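Ballon de match Konedley 500 – taille 5

Référence : 3501
Marque : Konedley
Catégorie : Football > Ballons > Compétition
Disponibilité : en stock, expédié sous 6 jours ouvrés

Description

Le Konedley 500 est un ballon de match cousu main destiné aux clubs amateurs qui disputent un championnat de district ou une coupe régionale. Il reprend la carcasse du modèle précédent, avec une nouvelle vessie en butyle et un revêtement en polyuréthane légèrement grainé. Le toucher est plus ferme que celui du Konedley d'entraînement et le rebond plus régulier sur terrain synthétique.

La valve a été déplacée au centre d'un panneau pour limiter les écarts d'équilibrage. Le ballon est livré dégonflé, sans aiguille. Pression conseillée : 0,8 bar sur herbe, 0,7 bar sur synthétique ou par temps froid.

Caractéristiques techniques

Taille : 5 (à partir de 13 ans)
Circonférence : 68,5 cm
Poids : 430 g
Construction : 32 panneaux cousus main
Revêtement : polyuréthane grainé
Vessie : butyle
Doublure : polyester et coton
Surfaces : herbe naturelle, synthétique, stabilisé (usure plus rapide)
Coloris : blanc et marine, blanc et rouge, jaune hiver

Le coloris jaune hiver est réservé aux commandes de 6 ballons et plus.

Marquage club

Le marquage est réalisé dans notre atelier par transfert, une couleur, sur deux panneaux au maximum. Envoyez le logo en format vectoriel au moment de la commande. Un bon à tirer vous est adressé par courriel et la fabrication commence à réception de votre accord. Les ballons marqués ne sont ni repris ni échangés.

Entretien

Essuyer le ballon avec un chiffon humide après chaque match. Ne pas utiliser de solvant ni de nettoyant ménager. Laisser sécher à l'air libre, loin d'un radiateur. Pour un stockage de plusieurs semaines, ramener la pression à 0,4 bar. Une goutte d'huile silicone sur l'aiguille avant le gonflage prolonge la vie de la valve.

Garantie

Les coutures et la vessie sont garanties une saison, jusqu'au mois de juin qui suit l'achat. La garantie ne couvre pas l'usure du revêtement, les perforations ni les ballons utilisés sur bitume. Joindre la facture et une photo du défaut à toute demande.

Produits associés

Filet Redeo pour 6 ballons, nylon tressé
Pompe double action Justier avec manomètre
Sac de transport Charpentier, fond renforcé
Lot de 13 chasubles Redeo, taille adulte

Livraison et retours

Livraison à domicile, au siège du club ou à la mairie. Port offert à partir de 500 euros d'achat. Les ballons non marqués et jamais gonflés peuvent être retournés dans les 30 jours, frais de retour à la charge du client. Les clubs peuvent régler par virement ou par mandat administratif.

Avis client

« Commandés pour nos deux équipes seniors. Bonne tenue à l'air, on regonfle une fois par quinzaine. Le grain s'efface un peu vite sur notre stabilisé, mais les coutures tiennent. » Timothée Tanguy, 22 décembre 2024

Dans la même rubrique : entretien des vestiaires et des sanitaires 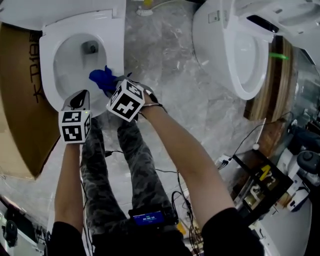
Chiffon bleu, nettoyage de la cuvette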